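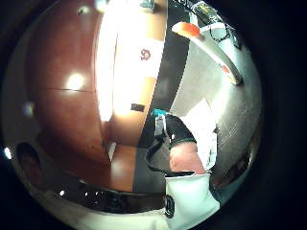 Reading time: 2 minutes

Welcome house check, Pidunbridge
Filled in on a Wednesday, before the family moves in. Comments by Pentti Kemppainen, Skarwood Newcomers' Group.

1. Smoke alarms, upstairs and down: PASS
Both sounded when pressed. Please show the family how to press the button themselves, and do warn the children first - our last little ones had never heard such a noise and hid under the stairs!

2. Carbon monoxide alarm: FAIL
Missing from the boiler room. I have asked the landlord for one, and the keys stay with me until it is up.

3. Boiler and hot water: PASS
Serviced in March. The water runs very hot at the bath, so I have turned it down a touch.

4. Window catches, first floor: PASS WITH COMMENT
The back bedroom catch is stiff but it does hold. A drop of oil, and I'll bring mine on Saturday if I remember it.
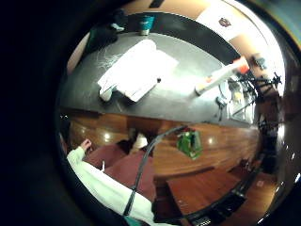 While I am on the subject of that back bedroom, it is the one the grandmother will have, so could we move the rug out of the doorway? She walks with a stick and I would hate her first week in a new country to be spent in casualty.

5. Front door, locks and keys: PASS
Three sets cut. The lock opens from inside without a key, as it must.

6. Plugs and heaters: PASS WITH COMMENT
The oil heater is rated at 2,000 watts and should have a wall socket to itself, never the extension lead. Mrs Asante has kindly offered to put this into Amharic for us, along with the bin days.

7. Emergency sheet by the telephone: NOT DONE
Needs 999, the surgery, my own number and the full address written out in large letters, as it is a hard one to spell when you are frightened.

8. Stairs and handrail: PASS
Good and solid, and the new bulb on the landing is a great improvement.

To be checked again: items 2 and 7.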